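Progress Report to the Messina Road Fund
Fleet Glass and Cabin Heat Program, second reporting period

The grant supports Torkell, our community transport service, in fitting heat-rejecting window film and replacement door seals to its passenger vans and checking the effect on cabin temperature and fuel use. Work in this period ran from June through September.

Film has now been fitted to 40 vans, against a target of 69 for the full program. The Vaninia depot is complete. The Drultetti depot began late, as the bay there was needed for brake inspections until the end of July. We expect to recover this time over the winter, when fewer vans are out on afternoon routes.
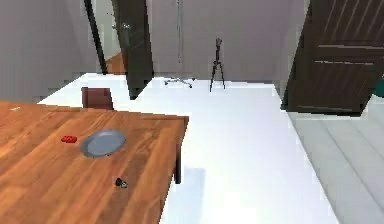 Seal replacement has moved faster than planned. The rear door seals on the older vans were in worse condition than the first survey suggested, and the contractor agreed to carry them out in the same visit as the film. Two vans were returned for bubbling along the lower edge of the rear glass and were redone at no cost to the grant.

Temperature logging produced 733 usable readings. A further 100 were set aside after a logger was found mounted too close to a dashboard vent. Early figures favor the treated vans, most clearly on routes with long waits between stops – but we do not wish to report a fuel saving until a full year of data is available.
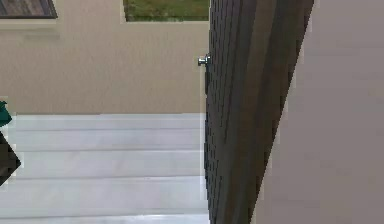 Drivers were asked for written comments in August. Most were positive about glare. Several at Vaninia reported that side mirrors are harder to read after dark through the front glass, and we have asked the installer to confirm that the lighter grade was used on those doors. The answer will be included in our next report.

Spending is within budget. We request approval to move the unspent training allowance into parts, mainly door seals and clips. No change to the total award is sought. The remaining vans are scheduled for completion by March.

We use cookies to improve your visit. By continuing to browse you accept our cookie policy. Accept | Settings

Comments (3)

vanpool_rider
The 4 pm bus is so much cooler this year. Thank you.

Glenside
Will the wheelchair vans be done too? Didn't see them listed.

mk_driver
Mirror issue is real at Drultetti as well, please check ours.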